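From: Roald Westerberg
To: textile-care list
Subject: Re: Crocking from black cotton onto light sheets

Mio Imai wrote on Tuesday:
> I get a gray cast on pale bedding wherever dark clothes have been
> laid out for folding. Two cold washes have not shifted it. Is this
> loose dye, and would a vinegar soak set it? The label on the
> trousers says only "wash dark colors separately."
>
> Also, does anyone still use the 2213 test sheet from the archive,
> or has it been replaced?

Mio,

Vinegar will not set it. Most black cotton on sale is colored with reactive or sulfur dye, and neither is fixed by dilute acetic acid at home. The advice comes from wool and silk, where acid dyes are used and a low pH does help. On cotton the soak lowers the alkalinity left over from detergent and that is the extent of it.

What you describe is crocking, meaning transfer by rubbing, as distinct from bleeding, meaning transfer through water. The two have different tests and different remedies, so it is worth separating them before you wash anything again.

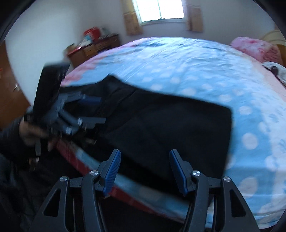
For dry crocking, wrap a square of undyed white cotton over a fingertip and rub the dark cloth ten strokes in one direction with firm, even pressure. Repeat on a fresh area with the square dampened. Wet results are nearly always worse than dry. If the dry square stays clean and the wet one turns gray, keep the garment off light fabric until it is fully dry, seams and waistband included.

For bleeding, put an inside hem in a glass of warm water with a drop of detergent and leave a strip of white cotton in with it. I use 300 ml and leave it for half an hour. Look at the strip and ignore the water. Tinted water with a clean strip means the detergent is holding the dye in suspension, and a full rinse should carry it off.

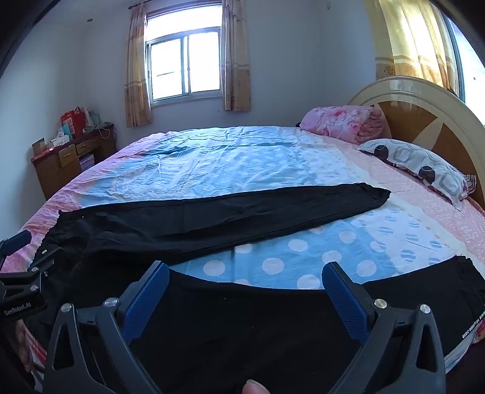 Black garment on a printed sheet.

Sulfur black deserves a separate note. It sits partly on the surface of the fiber as fine particles, and it will go on rubbing off after the wash water runs clear. Turning the garment inside out reduces abrasion in the drum but does nothing for the loose surface color. Two or three warm washes with a full rinse are more use than 8 cold ones. Check the care label for the upper limit first.

On the sheets: treat the gray as particulate soil. Wash them alone, at the warmest setting the label allows, with a normal dose of detergent and an extra rinse. Do not tumble dry until the mark is gone. Chlorine bleach is a poor choice on printed bedding – the print will usually go before the stain does. Oxygen bleach is safer, but try it on a hem corner first. If the sheet has more than one color in the print, test each of them.

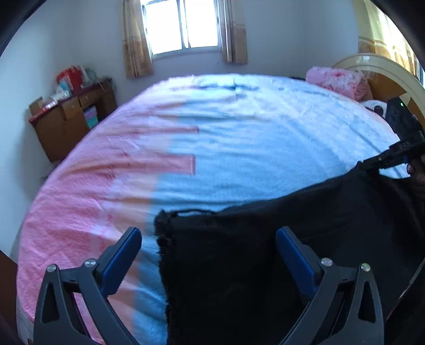 Fitted sheet, pink and light blue areas.

Märta Solberg posted a comparison of color-catcher sheets in April, and I agree with her reading of it. They pick up dye that is already in the water. They have no effect on crocking, and Clurkel brand did no better in her runs than a scrap of old terry cloth.

As for the 2213 sheet, it is still in the archive and the procedure is sound, but the gray scale printed on page 2 was scanned badly and the middle steps cannot be told apart. Myroslav Chornovol has a clean copy and will send it on request. Please do not grade against the scanned one.

If you run the rub test, post the wet and dry results along with the fiber content from the label. "Black cotton" is not enough to go on – a few percent of elastane changes how hot you can wash.

Roald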